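The Sorting Arm

A short story
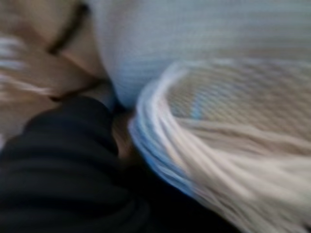

A black finger in among the pale strands, with the ribbed blue-gray cloth behind.

The Ollus came up the hill from Vedcombe in July, on the back of the feed truck, in a crate that smelled of new rubber and somebody's lunch. I had it on trial for the summer. The mill at Zandstead had written to all of us small weavers in the spring, saying the Godoy company was lending out its sorting arms to anyone with a backlog, and if there was one thing I had that summer (besides bad knees and a good view) it was a backlog.

You have to understand about my mother's workroom. She had woven in it for most of her life and she had thrown away nothing in it, not a thread, not a fringe, not the cut ends of a towel that went to the neighbor's wedding before I was born. It all went into bins, and when the bins were full it went into pillowcases, and when she ran out of pillowcases it went wherever there was a gap. I'd been meaning to sort it for 3 years. I would carry a pillowcase out to the porch with my coffee, untie it, put my hand in, and find that it was suddenly time to see about the beans.

So I signed the paper. The arm was free until the end of the season and 1326 after that if I wanted to keep it, a figure I read out loud in the kitchen to see how it sounded. It sounded like a roof repair.

Setting it up took me most of an evening. There was a booklet, and the booklet was kind enough, though it had been written by a person with a much tidier table than mine. "Clear the work area of loose material," it said on the first page, and I sat there among the loose material and laughed until the dog came in to check on me. In the end I pushed everything to one side, clamped the base down, and tied up my hair.

I'll tell you what I expected. I expected something like the claw machine at the county fair, all swoop and drop. What I got was slower and a good deal more polite. It would lower its two black fingers toward the heap and stop a moment, the way my mother used to stop in a doorway when she'd forgotten what she came for, and then one finger would go in sideways and lean against the strands until they gave. It leaned on everything. It leaned on a hank of cream cotton for so long that first night that I told it, out loud, to go ahead, it was only string.

The little screen on the base kept a tally of lifts. I had sworn I wouldn't look at it, and of course I looked at it all the time. By the end of the first week it had gone past 500, and there were four clean heaps on the floor where there had only ever been one dirty one. I'd set it to sort by color, and it was very sure of itself about blue and not sure at all about white. Cream, oatmeal, bone, the gray that cotton goes when it has sat in the dark; it would pick one up and carry it halfway to one heap and then halfway to another, and I would find myself leaning too, in my chair, as if I could help it decide.

It did make mistakes. It tangled itself badly in some fringe one night and I had to come down in my robe and cut it loose with the good scissors, and in the morning I found it had filed one of my gardening socks with the linens. Anyone thinking of getting one should know about the fringe. Tie your long pieces first, and keep your socks on.

But I wanted to tell you about the towel.

It was late, going on eleven at night, and I'd stayed up because the arm was getting down to the bottom of the oldest bin and I was curious. It had hold of something pale and was working its way in underneath, leaning, stopping, leaning again, and up came a piece of ribbed cloth I knew before I knew that I knew it. It had hung on the hook by our back door every summer when I was small. My mother made it the year the well went dry, and she used to dry my ears with it so hard that I heard the sea.

The arm carried it toward the blue heap. It paused and came back toward the gray. I put out my hands, and I suppose some part of it took them for a third heap, for it lowered the towel into them and let go, and went back to the bin for the next thing.

The tally said 1000. I sat there quite a while with the towel in my lap.

The feed truck came for the crate when the mornings started to turn, and the driver asked where I wanted it loaded. I gave him a cup of coffee and the empty crate, and I told him he could take that much back to Godoy and they'd have my check by the next run. Then I went inside, where the Ollus had started on the pillowcases.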